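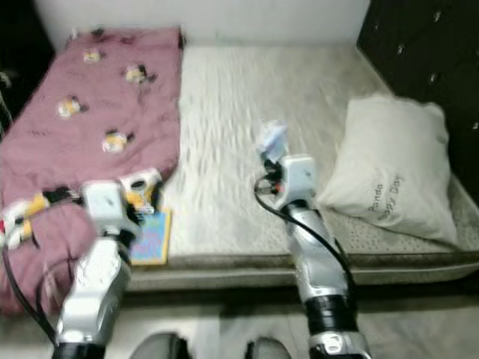
How often should I wash my sheets?

Once a week suits most people. If you shower before bed and sleep alone, every two weeks is fine. Pillowcases get dirty faster than the rest, so change them twice a week if you have oily skin or use night cream.

What temperature should I use?

Cotton sheets can go in at 40 degrees Celsius (a warm cycle on most machines). Use 30 for anything dyed a dark color, for prints, and for the Flestel bamboo range. White cotton can take a hot wash if someone has been sick.

Can I put my blanket in the dryer?

Check the label first. Fleece and microfiber go in on low heat. Wool should be dried flat - it will shrink in a dryer even on a short cycle. Take fleece out while it is barely damp and hang it over a rail to finish.

Do you ship outside the country?

Not at the moment. We ship from our Sutesholm warehouse to home addresses and PO boxes. Orders over 13 pounds go by freight and need a signature.

My new Bririk pillow smells. Is that normal?

Yes, it has been packed under pressure. Leave it in an open room for a day or two without the case. If the smell is still there after a week, write to us and we will replace it.

How do I get pilling off a blanket?

Use a fabric shaver with light pressure, always in the same direction. Washing inside a cotton bag slows new pilling. Fabric softener does not help.

What does thread count mean?

It is the number of threads in one square inch of cloth. Sheets sold as 1000 thread count often use thin threads twisted together and counted separately. Our Szalai percale has a lower count and wears well.

Who do I contact about a return?

Sherif Lahlou handles returns. Use the contact form and have your order number ready. Opened pillows can't be returned unless they are faulty.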